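Chapter 7
Planning and Budgeting for a Folding Cell

What this chapter covers
Writing a specification before asking for prices
The full cost of a two-arm cell
Grippers, spares and consumables
Comparing quotations
When to delay a purchase

Aranka Lakatos runs the finishing room at Stondano, a workwear laundry that sends out folded T-shirts and polo shirts to hotels and care homes. In October she was asked to put a figure in next year's budget for automatic folding. She had one sheet of paper with the word "robot" on it and a price from a supplier's leaflet. The price covered two arms. It did not cover the table, the grippers, the cameras, the guarding, the software licence or the days of work needed to set it all up.

Most first budgets for equipment look like hers. The arm is the part people recognise, so its price gets written down first, and the rest is added later as it comes to light. In this chapter we work in the other order. We begin with the job, write down what the cell must do, and only then look at what has to be bought.

7.1 Start with the job

A folding cell handles cloth, and cloth changes shape when it is held, lifted or put down. A specification that says "folds T-shirts" leaves too much open. The buyer should state the range of sizes, the weights of fabric, the colours, how the garment arrives at the cell and how it must leave. Colour is easily forgotten. A dark garment may need different camera settings from a white one, and a white garment on a white table may be hard to find at all.

The buyer should also say how much of the work the machine is expected to take. Stondano folds 629 shirts on a normal shift. Lakatos first asked for a cell that could fold all of them. After talking to the operators she changed this to the two commonest sizes, and left the rest to be done by hand.
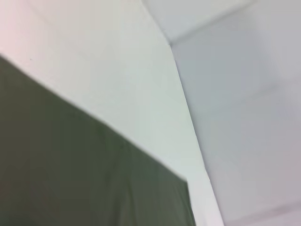
Should the arms and the grippers be bought from the same supplier?

It depends on who will support them. A single supplier is easier to deal with when something fails, and one contract can cover the whole cell. Buying separately often gives a wider choice of gripper, but the buyer must then check that the mountings, cables and software fit together, and must set aside time for that work.

7.2 The parts of the budget

We divide the cost of a cell under 3 headings. Purchase cost is everything paid before the cell is handed over: arms, grippers, cameras, table, guarding, delivery and installation. Running cost is everything paid each year afterwards, including power, licences, servicing and spares. Changeover cost is what it takes to move the cell to a new product, and it is the heading most often left blank.

Leonardo Cattaneo, who planned the first cell at Melis, kept these headings on separate sheets. When the purchase price rose, he could see at once whether the supplier had added something useful or had moved a charge from one sheet to another.

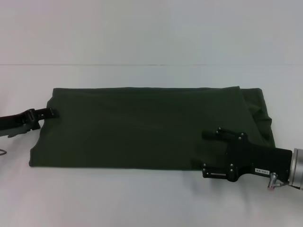
Grippers deserve their own line in the budget, apart from the arms. They touch the work, they take the knocks, and they are changed more often than anything else in the cell. A two-arm cell also needs them in pairs, and the 2 units need not be the same. The one on the left here is slim, while the one on the right is larger and blockier, with plates bolted together and two fingers. If a cell uses different grippers at each side, one spare will not cover both, so the spares line must allow for each type. Ask for the price of fingers on their own as well as the price of the complete unit.

Small items add up too. Sizwe Mathebula, the buyer at Vulley, sets aside 1,000 euros a year for cables, connectors, screws and labels for each cell. He reviews the sum every October against what was spent.

7.3 Asking for quotations

Send every supplier the same specification and the same form to fill in. The form should ask for each item by line, with delivery time, warranty period and the yearly cost of support. A quotation that gives only a total should be sent back. Natalina Carbone of Zestinis also asks each supplier to run a trial with garments she has posted to them, chosen from ordinary stock. The cost of the trial goes into the budget under purchase cost, whether or not an order follows.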